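Betreff: Re: [papierkram-liste] Ringmappen oder Hängeregister für die Vereinsunterlagen?
Datum: 2022-09-17

Liebe Liste,

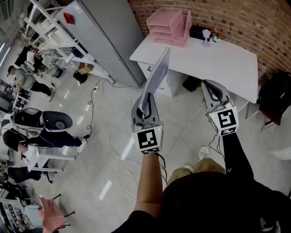
vielen Dank für die vielen Antworten auf die Frage von voriger Woche. Ich habe alle gelesen, manche zweimal, denn Deutsch ist nicht meine erste Sprache und bei den Fachwörtern der Ablage muss ich immer noch nachschlagen. Den Unterschied zwischen „Heftung" und „Bindung" habe ich erst durch diese Liste gelernt. Bitte korrigieren Sie mich, wenn ich ein Wort falsch benutze.

Ich antworte auf die Nachricht vom Donnerstag und zitiere sie in Teilen, damit man auch später im Archiv versteht, worum es ging.

> Wir führen seit Jahren alles in Hängemappen, Farbe nach Sachgebiet, Reiter vorne links. Das hat den großen Vorteil, dass jeder ein Blatt einfach hineinfallen lassen kann, ohne zu lochen. Gebundene Mappen sind bei uns gescheitert. Die Leute lochen schief oder gar nicht, und am Ende liegt der Stapel wieder auf der Fensterbank.

Das kenne ich sehr gut. In unserem Übersetzungsbüro Wetanent haben wir mit Hängemappen angefangen, und zwar aus genau diesem Grund. Es ging zwei Jahre gut. Danach hatten wir das Problem, dass Blätter zwischen die Mappen gerutscht sind. Bei einem Auftrag für Starnia haben wir die unterschriebene Fassung einer Vereinbarung vier Tage lang gesucht. Sie lag ganz unten im Schrank, flach auf dem Blech, unter den Mappen. Man sieht sie dort nur, wenn man alles herausnimmt.

Seitdem verwenden wir zwei Arten nebeneinander. Was noch in Bewegung ist, kommt in eine offene Mappe. Was abgeschlossen ist, wird gelocht oder gebunden und bekommt eine Nummer. Ich weiß, dass einige auf der Liste gegen solche gemischten Systeme sind. Der Einwand war, man müsse dann bei jedem Blatt überlegen, wo es hingehört. Das stimmt, aber nach meiner Erfahrung muss man diese Überlegung sowieso machen. Wenn man sie nicht am Anfang macht, macht man sie beim Suchen, und dann hat man meistens weniger Geduld.

> Noch eine Frage an die, die mit Nummern arbeiten: Vergebt ihr die fortlaufend oder nach Jahr? Und was macht ihr mit Vorgängen, die über den Jahreswechsel gehen?

Wir vergeben fortlaufend, ohne Jahr. Im Moment sind wir bei 141. Die Jahreszahl steht nur im Verzeichnis, in einer eigenen Spalte, und zwar das Jahr, in dem der Vorgang begonnen hat. Das Jahr des Abschlusses steht daneben. Früher hatten wir das Jahr in der Nummer, und es gab jeden Januar dieselbe Diskussion. Ein Vorgang von Dezember bis März hatte dann zwei Nummern, und beide Mappen waren halb leer.

Einen Nachteil muss ich der Ehrlichkeit halber nennen. Bei fortlaufenden Nummern kann man im Regal nicht sehen, welche Mappen alt genug sind, um sie zu vernichten. Man muss ins Verzeichnis schauen. Wir machen das einmal im Jahr, immer im Mai, wenn weniger Aufträge kommen. In diesem Mai waren es 63 Mappen, die wir durchgesehen haben. Das Durchsehen dauerte länger als geplant, weil bei manchen der Abschluss nicht eingetragen war und wir ihn aus den Briefen herausfinden mussten.

> Zum Material: Pappe ist mir sympathischer, aber nach drei Umzügen sind bei uns alle Ecken weich. Hat jemand Langzeiterfahrung mit Kunststoff?

Ja, und sie ist gemischt. Ich versuche es geordnet zu schreiben.

**Kunststoff**

Für Mappen, die oft angefasst werden, finde ich Kunststoff besser. Die Kanten bleiben gerade, und wenn ein Kaffee umfällt, kann man ihn abwischen. Das ist bei uns leider öfter vorgekommen, als ich hier zugeben möchte. Helle Farben sind angenehm, wenn man viele Mappen auf einem Tisch hat, aber sie nehmen Kugelschreiber schlecht an. Etiketten halten gut, manchmal zu gut. Wer eine Mappe noch einmal benutzen will, sollte das alte Etikett mit dem Föhn warm machen und langsam abziehen. Mit dem Messer macht man Kratzer, in denen sich später Staub sammelt.

Was ich nicht empfehlen kann, ist Kunststoff für sehr lange Aufbewahrung, wenn man die Sorte nicht kennt. Wir hatten ältere Hüllen, bei denen die Schrift vom Papier auf die Folie übergegangen ist. Der Text war danach auf beiden zu lesen, auf der Folie spiegelverkehrt. Es waren Laserausdrucke, bei Tinte haben wir es nicht beobachtet. Ob das bei neuen Hüllen auch noch passiert, kann ich nicht sagen. Vielleicht weiß es jemand aus einem richtigen Archiv.

**Pappe**

Für das Regal, also für Dinge, die man selten holt, bleiben wir bei Pappe. Sie lässt sich direkt beschriften, mit Bleistift oder mit einem guten Filzstift, und sie rutscht nicht. Gegen die weichen Ecken hilft es, die Mappen nicht zu stopfen und beim Umzug in passende Kartons zu stellen. Wenn im Karton noch Platz ist, legen wir zerknülltes Packpapier dazu. Stehend, niemals liegend. Beim Umzug von der Kuketby in die jetzigen Räume haben wir einen Karton liegend transportiert, und die untersten Mappen haben bis heute eine Welle.

**Spiralbindung**

Dazu wurde im anderen Faden gefragt, ich antworte gleich hier mit. Spiralbindung ist schön zum Arbeiten, man kann alles ganz umklappen. Im Regal ist sie weniger schön. Die Spiralen verhaken sich, wenn zwei solche Mappen nebeneinander stehen, und wenn man die eine zieht, kommt die andere mit. Wir stellen sie jetzt abwechselnd mit der Bindung nach vorne und nach hinten. Dadurch stehen sie auch gerader, denn die Seite mit der Spirale ist dicker. Der Nachteil ist, dass bei der Hälfte der Rücken nicht vorne ist. Die Nummer steht bei uns deshalb zusätzlich auf einem kleinen Streifen, der oben herausschaut.

Nachträglich ein Blatt einfügen kann man bei einer Spirale schlecht. Wer das öfter braucht, sollte lieber bei Ringen oder bei einem einfachen Heftstreifen bleiben.

> Und dann noch das leidige Thema Verzeichnis. Bei uns gibt es eine Tabelle, aber die pflegt genau eine Person. Wenn sie Urlaub hat, wird nichts eingetragen.

Bei uns war es ebenso. Geholfen hat eine sehr altmodische Lösung: Am Regal hängt ein liniertes Heft mit einer Schnur und einem Bleistift. Wer eine Mappe anlegt, schreibt eine Zeile in das Heft, mit Nummer, Betreff, Datum und Kürzel. Die Tabelle wird einmal im Monat aus dem Heft übertragen. Das Heft gilt. Wenn Heft und Tabelle verschieden sind, hat das Heft recht.

Am Anfang habe ich gedacht, das ist doppelte Arbeit. Es ist auch doppelte Arbeit. Aber die erste Hälfte davon wird jetzt von allen gemacht, und das war vorher nicht so. Die Kollegen aus dem Büro Lau im selben Haus haben es übernommen und schreiben sogar die Ausleihe hinein, mit Datum der Rückgabe. Bei uns hat sich das nicht durchgesetzt. Wir legen für eine entnommene Mappe ein farbiges Blatt als Platzhalter ins Regal, mit dem Kürzel darauf. Meistens funktioniert es.

Beim Betreff haben wir eine Regel, die ich weitergeben möchte: zuerst das Wort, nach dem man suchen würde, dann der Rest. Also nicht „Schriftwechsel wegen Reparatur Heizung", sondern „Heizung, Reparatur, Schriftwechsel". Es klingt steif, und muttersprachliche Kollegen finden es manchmal hässlich. In der Tabelle kann man es dafür alphabetisch sortieren. Wir hatten vorher 101 Zeilen, und ein großer Teil davon begann mit „Unterlagen".

Zu der Frage, ob man alles einscannen und das Papier wegwerfen soll, möchte ich lieber nichts Bestimmtes sagen. Für manche Dokumente gelten Vorschriften, und diese sind je nach Land und Rechtsform verschieden. Wir scannen die abgeschlossenen Vorgänge und behalten das Papier trotzdem, bis die Frist vorbei ist. Die Datei heißt wie die Mappe, mit drei Stellen, also auch 007 und nicht nur 7. Wer das am Anfang vergisst, hat später eine seltsame Reihenfolge im Ordner und muss alles umbenennen.

Jetzt habe ich selbst noch zwei Fragen an die Liste.

1. Wie beschriften Sie Mappen, die mehrere Sprachen enthalten? Wir haben Vorgänge mit dem Ausgangstext, der Übersetzung und einem Briefwechsel in einer dritten Sprache. Im Moment schreiben wir den Betreff immer auf Deutsch, aber bei Eigennamen mit fremder Schrift wird es uneinheitlich. Gibt es eine Umschrift, an die Sie sich halten?

2. Kennt jemand Etiketten, die auf Kunststoff halten und die man nach fünf oder sechs Jahren noch ohne Rückstände abziehen kann? Die Sorte, die wir bisher hatten, wird nicht mehr hergestellt, und die neue vom selben Hersteller wellt sich an den Ecken.

Zu der ersten Frage gab es im Listenarchiv schon einmal einen Faden, aber er endet nach drei Nachrichten ohne Ergebnis. Falls jemand von damals noch mitliest, würde ich mich freuen zu hören, wie es weitergegangen ist.

Eine Vorlage für das Heft am Regal kann ich gern schicken, es ist nur eine Seite mit vier Spalten. Bitte schreiben Sie mir dafür direkt und nicht über die Liste, damit die anderen nicht so viele kurze Nachrichten bekommen.

Mit freundlichen Grüßen
aus dem Büro Wetanent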